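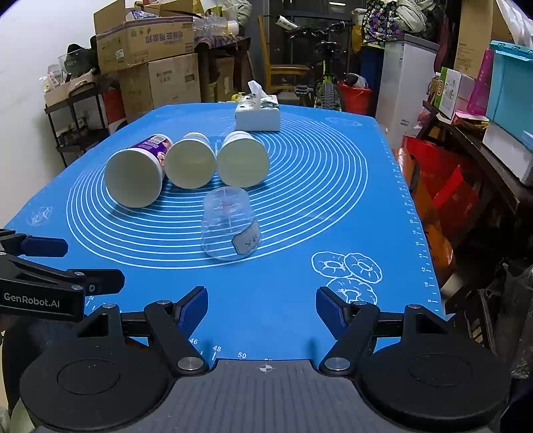
컵 하나 세우는 데도 규칙이 있어야 하나요

솔직히 고백하자면 저는 매뉴얼을 안 읽는 사람입니다. 밥솥도 그냥 눌러 보고, 조립 가구도 나사가 남으면 남는 대로 둡니다. 그런 제가 올해 1월부터 로봇 학습용 시연을 기록하는 사람들의 작업 규칙에 푹 빠졌어요. 밤 11시에 침대에서 남의 회사 작업 지침 개정판을 읽고 있었으니까, 푹 빠졌다는 말이 과장은 아닐 겁니다.

계기는 퍼카우(Furkau)라는 작은 회사였습니다. 손에 쥐는 그리퍼로 집안일을 시연하고, 그 기록을 로봇 학습팀에 넘기는 곳이에요. 저는 거창한 연구실을 기대하고 갔는데 웬걸, 일은 대부분 평범한 집에서 한다더라고요. 자전거가 있고 상자가 쌓여 있고 탁자에 옷이 놓여 있는, 우리 집이랑 별 차이 없는 집이요. 괜히 마음이 놓였습니다.

지침을 쓴 사람은 아베나 그베호(Abena Gbeho) 씨입니다. 원래는 식품 공장에서 위생 점검 기준을 만들었대요. 첫인사를 나누자마자 저한테 그리퍼를 쥐여 주더니 컵을 한번 세워 보라고 했습니다. 집게 벌리고, 다가가고, 잡고, 돌려서 놓고. 쉽죠? 저는 세 번 연속으로 컵을 굴려 먹었습니다. 그러고는 저도 모르게 왼손으로 컵을 붙잡으려고 했는데, 그 순간 그베호 씨가 “방금 그거, 4조 위반이에요” 하고 웃었어요.

4조가 뭐냐면, 맨손 개입 금지입니다. 시연 도중에 손가락으로 물건을 슬쩍 밀어 주면 그 회차는 통째로 폐기예요. 로봇한테는 그 손이 없으니까요. 말로 들으면 당연한데 막상 해 보면 손이 먼저 나갑니다. 저는 그날 4조를 다섯 번은 어긴 것 같아요.

이 회사의 규칙집은 커킨리(Kerkinley)라고 부릅니다. 초안을 썼던 동네 이름이라는데, 지금은 아무도 “규칙집”이라고 안 하고 “그거 커킨리에 있어?” 이런 식으로 말해요. 1조는 시작 상태에 대한 내용입니다. 물건을 일부러 예쁘게 늘어놓지 말 것. 저는 이게 제일 재미있었어요. 사람은 누가 본다고 하면 정리부터 하잖아요. 저도 손님 오기 전에 식탁부터 치우고요. 그런데 커킨리는 작업 매트 위만 과제에 맞게 차려 두고 나머지는 살던 그대로 두라고 합니다. 종이 용기와 투명 컵은 옆으로 눕혀 놓고, 매트에 눈금이 있든 도넛 그림이 있든 상관없대요. 무늬 없는 단색 매트만 쓰다 보면 나중에 무늬 있는 식탁 앞에서 로봇이 헤맬 수 있다는 게 그베호 씨의 설명이었습니다.

투명 컵 얘기가 나왔으니 말인데, 이건 따로 조항이 있습니다. 종이 용기는 윤곽이 뚜렷해서 초보자도 금방 익히는데, 투명한 컵은 벽 너머로 바닥 무늬가 그대로 비쳐서 가장자리를 눈으로 따라가기가 꽤 까다로워요. 제가 굴려 먹은 것도 전부 투명 컵이었습니다(변명 맞습니다). 그래서 커킨리 7조는 투명 용기가 섞인 과제를 반드시 따로 표시하고, 한 사람이 오래 연달아 맡지 않게 하라고 정해 두었어요. 손목이 아니라 눈이 먼저 지친다나요. 해 본 사람으로서 격하게 동의합니다!

사실 퍼카우도 처음부터 이렇게 꼼꼼하지는 않았대요. 초기에는 지침이 종이 한 장이었고, 제일 중요한 줄이 “자연스럽게 할 것”이었답니다. 문제는 사람마다 자연스러움이 다르다는 거죠. 누구는 가까운 용기부터 세우고, 누구는 꼭 오른쪽부터 세우고, 누구는 다 세운 다음에 줄까지 맞춥니다. 그렇게 모은 기록 3000건을 넘겼더니, 받는 쪽인 벤사이드(Bensaid)에서 2000건 가까이를 돌려보냈다고 해요. 작업이 언제 끝난 건지 알 수가 없다는 이유로요. 어떤 기록은 마지막 용기를 놓자마자 끊기고, 어떤 기록은 그리퍼가 한참을 허공에서 서성거렸답니다. 그베호 씨가 회사에 들어온 게 바로 그 무렵입니다. 첫 달 내내 반송된 기록만 봤다는데, 그 얘기를 할 때는 표정이 좀 아련했어요.

그래서 생긴 게 ‘끝’에 관한 조항입니다. 물건에서 집게를 떼고, 매트 밖으로 물러나고, 숨 한 번 쉴 동안 가만히 있기. 이 “숨 한 번”이라는 표현을 두고 내부에서 말이 많았대요. 초로 적자는 쪽과 그냥 두자는 쪽이 갈렸는데 결국 숨이 이겼습니다. 초를 적어 놨더니 다들 속으로 숫자를 세느라 손이 굳더라는 거예요. 표준 문서에 숨이라는 단어가 들어 있다니, 저는 좀 좋았습니다.

물론 다 마음에 들었던 건 아니에요. 그리퍼 두 개를 함께 쓰는 과제 규칙은 아직 허술합니다. 한쪽이 일하는 동안 다른 쪽은 어디에 있어야 하는지, 커킨리에는 “방해되지 않는 곳”이라고만 되어 있거든요. 방해되지 않는 곳이 어디냐고 물었더니 그베호 씨도 한참 생각하다가 “다음 개정판이요”라고 대답했습니다. 또 다른 업체인 세스턴스(Sestance)는 쉬는 쪽 집게를 항상 활짝 벌려 두라고 정했다는데, 퍼카우 작업자들은 그러면 손이 아프다고 반대합니다. 저도 해 봤는데요, 퍼카우 쪽 편을 들겠습니다.

사생활 문제도 있죠. 남의 집에서 하는 일이니까요. 커킨리 2조는 작업 전에 집주인과 같이 한 바퀴 돌면서 치울 것을 정하라고 합니다. 우편물, 약봉지, 가족사진, 이름이 적힌 택배 송장. 여기서 재미있는 긴장이 생겨요. 1조는 살던 그대로 두라고 하고 2조는 치우라고 하니까요. 그베호 씨의 정리는 간단합니다. 사람을 알아볼 수 있는 건 치우고, 살림은 둔다. 빈 상자나 장바구니는 그냥 두되 송장은 떼거나 돌려놓는 식이죠. 그래도 애매한 건 남습니다. 냉장고에 붙은 아이 그림은 살림일까요, 사람일까요? 지침에는 집주인이 망설이면 치운다고 되어 있었어요. 저는 이 문장에 밑줄을 그었습니다.

한 가지 더요. 실패한 시연을 어떻게 하느냐. 저는 당연히 지우는 줄 알았는데, 떨어뜨렸다가 그리퍼로 다시 집어 세운 기록은 ‘회복’이라고 표시해서 남긴답니다. 벤사이드에 다시 보낸 2000건에도 그런 회차가 섞여 있었고, 그쪽에서 오히려 더 보내 달라고 했다네요. 단, 일부러 떨어뜨리는 건 금지입니다. 일부러 떨어뜨린 건 티가 난대요. 손이 이미 받을 준비를 하고 있다고요.

취재를 마치고 집에 와서 설거지한 컵을 엎어 놓는데, 저도 모르게 손을 떼고 한 발 물러나 숨을 한 번 쉬었습니다. 옆에서 보던 남편이 뭐 하냐고 묻길래 커킨리라고 했더니 더 이상 안 묻더라고요. 양손 조항이 들어간 개정판이 나오면 그베호 씨가 보내 주기로 했습니다. 이번에는 투명 컵 연습을 좀 하고 갈 생각이에요.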